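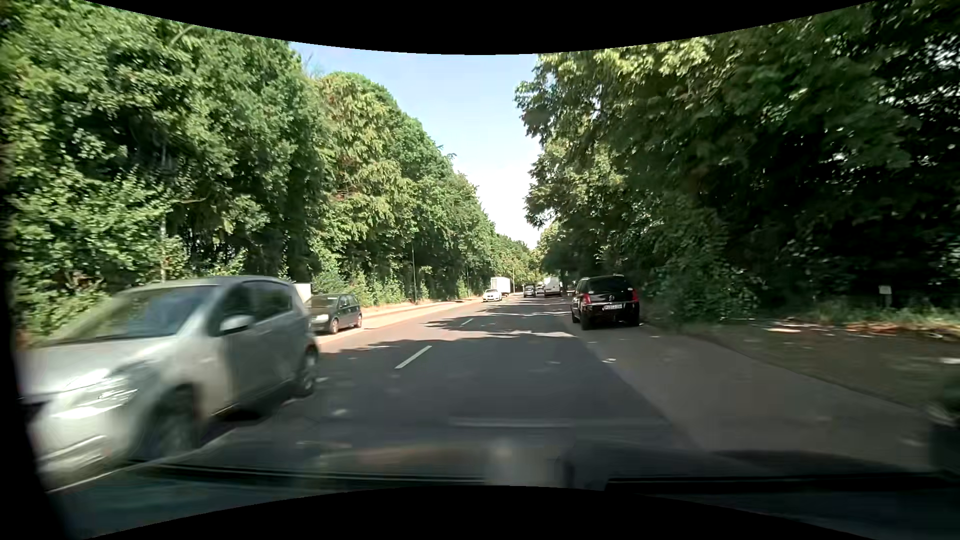

The Bus to Kutdale

My uncle left me a piano. I had never played the piano, and he knew it, because when I was a child he tried to teach me and after two lessons he closed the lid and gave me an apple.

The letter came in March. It was from a lawyer in Kutdale and it said that the instrument was in the house of a lady, Inmaculada Calvo, and that I should come and take it before the house was sold. I read the letter three times in the kitchen. Then I looked at my apartment, where the table already touches the bed, and I thought that I would go only to say no in a polite way.

From Tremach to Kutdale there is one bus, and it goes slowly. I sat behind the driver. Next to me was a boy with a box on his knees, and in the box something was moving, but he did not tell me what it was and I did not ask. The road went between trees for a long time. I slept a little. When I woke up the boy was gone and there was straw on his seat.

Mrs. Calvo was waiting at the stop with an umbrella, although it was not raining.

"You are Janaka Sivakumar," she said. "You have his ears."

We walked up to the house. She was a small woman and she walked faster than me. On the way she told me that my uncle had rented her upstairs room for many years, that he paid always on time, and that he did not like onions. I had not known about the onions. I felt a bit ashamed, as if it was something that a nephew should know.

The piano stood in the front room, against the wall, with a cloth over it. On the cloth were plates and a lamp and a bag of flour. She took these things away one after another and put them on the floor. Then she pulled off the cloth.

It was brown and not very big. On the inside of the lid, in gold letters, was written Barros, and under it a number, 2344.

"The tuner says it is worth 300," said Mrs. Calvo. "But he said it sadly."

"Did my uncle play well?"

She thought about this. "No," she said. "He played one song. Every evening before supper. In the first years I wanted to throw him out because of this song. He always made the same mistake in the same place, and I was standing in the kitchen with the spoon in my hand, waiting for the mistake."

"Which song?"

"I don't know what it is called. He said it was from Gorkisora, where he worked on the boats. He was 32 then. He said a man in the harbor taught it to him in exchange for a coat."

I had never heard about Gorkisora or about any boats. In our family we always said that my uncle worked in an office.

She brought coffee and a cake that was dry on one side. We sat and did not talk much. I was preparing my sentence in my head, the polite one. I wanted to say that I was very grateful, that my apartment was on the fourth floor, that perhaps a school would be happy to have it. It was a good sentence. I had practiced it on the bus.

Then she got up, wiped her hands on her skirt, sat down at the piano and played the song.

She played it with two fingers. It was slow and it went down and then up again like somebody looking for keys in a pocket. Near the end she hit a wrong note, quite loud, and went on.

"That is the mistake?" I asked.

"That is it. I learned it by listening. I don't know how it goes without."

She played it again. The second time I was already waiting for the wrong note, and when it came, I felt something in my throat and had to look at the flour on the floor.

"Where will you live," I asked, "when the house is sold?"

"With my sister. She has a ground floor, and a wall." She said the word wall carefully, and did not look at me.

I drank the rest of my coffee. It was cold by then.

"The lawyer writes that I must take it away from here," I said. "He does not write where."

Mrs. Calvo closed the lid. She put the cloth back, and then the lamp, and she gave me the plates to hold while she made the cloth straight. After that she asked if I wanted to learn the song before the last bus. It was twenty past four. I moved my chair next to hers, and she took my hand and put my thumb on the first note.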